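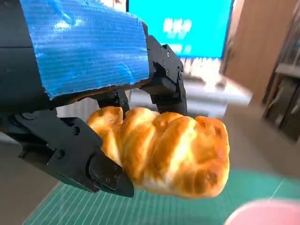
Twisted rolls are what I make when I want people to think I worked harder than I did. It's ordinary milk dough rolled into ropes, and the ropes are wound around each other, and suddenly everyone at the table is using words like "bakery." What you're after is a run of rounded lobes from one end to the other, shiny and deep amber on the ridges, with the creases left a pale cream-yellow. If the creases are as dark as the tops, the roll has been in too long, and you'll be eating something closer to a chair leg.

This recipe makes eight. I've cut it down from the version I used to bake at the Drostolero market, which made far more than any household needs and had me washing flour out of my eyebrows.

What you need

Bread flour, 4 cups, plus a little for the counter
Warm milk, 1 1/4 cups
Instant yeast, 2 1/4 teaspoons (one packet)
Sugar, 1/4 cup
Salt, 1 1/2 teaspoons
One egg for the dough
Soft butter, 4 tablespoons
One more egg and a tablespoon of milk for the glaze

Make the dough

Stir the flour, yeast, sugar and salt together in a big bowl. Add the milk and one egg and mix until there's no dry flour hiding at the bottom. It will look terrible. Knead it for five minutes, then work in the butter a piece at a time. The dough will fall apart and slide around like it's trying to leave the house. Keep going, it comes back.

Knead for another eight minutes, until it's smooth and a bit tacky. Tacky means it clings to your finger and lets go. If it comes along with your finger to the sink, add a spoonful of flour. Cover the bowl and leave it somewhere warm until the dough has doubled. In my kitchen in August that's under an hour. In January it's most of an afternoon, and the dough gets the good spot by the radiator.

Shape the twists

Tip the dough out and cut it into eight pieces. Weigh them if you own a scale and have that kind of personality. Let the pieces sit under a towel for 10 minutes before you touch them again.

Roll each piece into a rope 17 inches long, slightly thinner at the ends. Go easy on the flour, because a rope that can't grip the counter just skids back and forth. If one keeps shrinking back, put it aside, do another, and come back when it's in a better mood.

Fold the rope in half. Hold the folded end down with one hand and cross the two strands over each other with the other hand, snug but not strangled, until you run out of rope. Pinch the loose ends together hard and tuck them under. I mean hard. A polite pinch opens in the oven and you get a roll with legs.

My first dozen leaned to one side – I'd been pulling on one strand and ignoring the other. Lift both strands the same amount each time and they'll lie straight.

Second rise

Put the rolls on a lined baking sheet with a good two inches between them. Cover loosely and leave for 40 minutes. Poke one gently. If the dent fills back slowly, it's ready. If it springs right back, go fold some laundry.

Heat the oven to 375°F in the meantime.

Glaze

Beat the second egg with the tablespoon of milk and brush it over the tops. Use a soft brush and a thin coat. Any glaze that pools in the creases will bake into little patches of omelet. For a deeper shine, wait five minutes and brush the ridges again, staying out of the valleys.

Bake

Middle rack, 16 to 18 minutes, turning the sheet once if your oven has a favorite corner. Mine, a hand-me-down Sakora, burns everything at the back left. Start looking at 14 minutes. If the tops are coloring too fast, lay a sheet of foil over them.

Move the rolls to a rack and leave them alone for 20 minutes. I know.

Keeping them

They're best the same day. After that, bag them and warm them in a low oven for a few minutes. They freeze well for a month – wrap them one by one or you'll be chipping them apart with a butter knife before breakfast. Stale ones make very good French toast, sliced the long way.

Next up in the bread pages: the Portela sweet loaf, once I can get it out of the pan in one piece.

Contact | © August 2023 Jimalgate Home Baking | Back to top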